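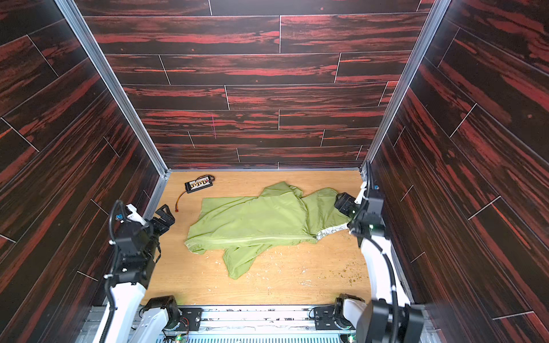 Two-arm cell with the green jacket, Cudholm student club, folding project

Inspection checklist, Saturday, July 28, 2018
Inspector: Martti Saarinen. Second reader: Hauwa Okonkwo.

1. Arm bases bolted to the rail: OK.
2. Floor of the cell clean: NOT OK. There are small specks on the wood near the jacket. Please brush before each session.
3. Loose parts out of the reach of the arms: NOT OK. A small black board with a wire lies on the floor behind the left gripper. It must go back to the shelf.
4. Emergency stop, pressed 7 times: OK, both arms stopped each time.
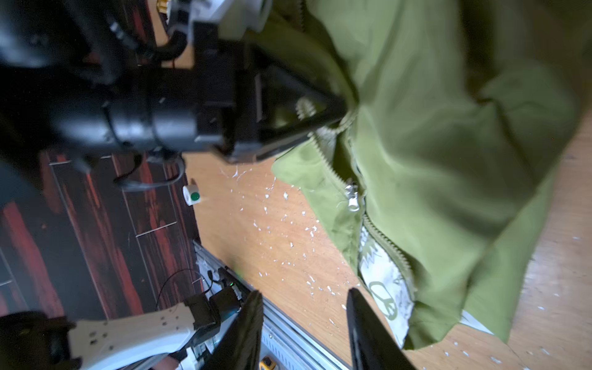
Who may reset the cell after an emergency stop?
Only the student who is on duty that day, and only after everybody has said "clear" aloud.

5. Speed limit in the Trurdale software: set to 200, as agreed in June. OK.
6. Logbook: Kayode has written all runs until number 691. Two signatures are missing - please complete.
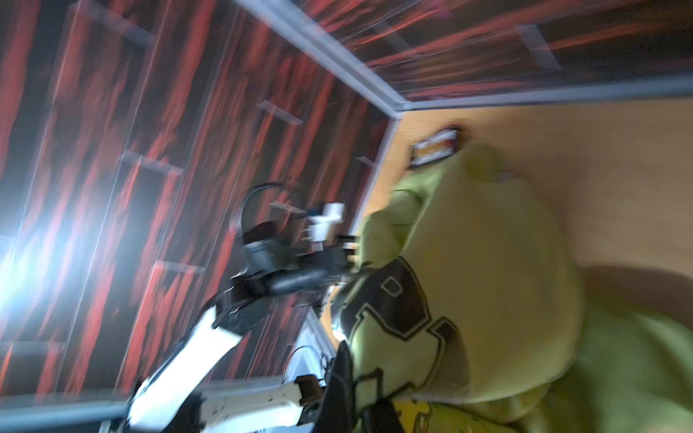

7. Cables. I ask the team to look at them before every lifting exercise, and to write the result in the log also when all is good. The black cable on top of the gripper makes a loop above it, so check that this loop cannot catch on the cloth or on the grey brackets of the walls. Hadiza will make a short instruction for new members.

8. Gripper fingers: screws checked by hand, OK. Next check after 500 runs.
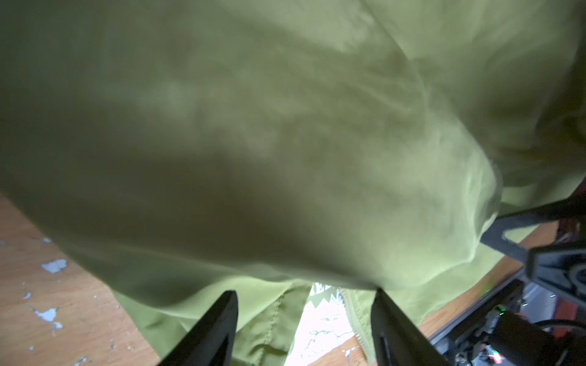
What should I do if the cloth is caught in a gripper?
Press the stop first, then call the student on duty. Do not pull the cloth while the motors have power.

9. First aid box: complete.

Points 2 and 3 to be closed by Kayode before the next session. Sieglinde Pfeiffer keeps the signed copy.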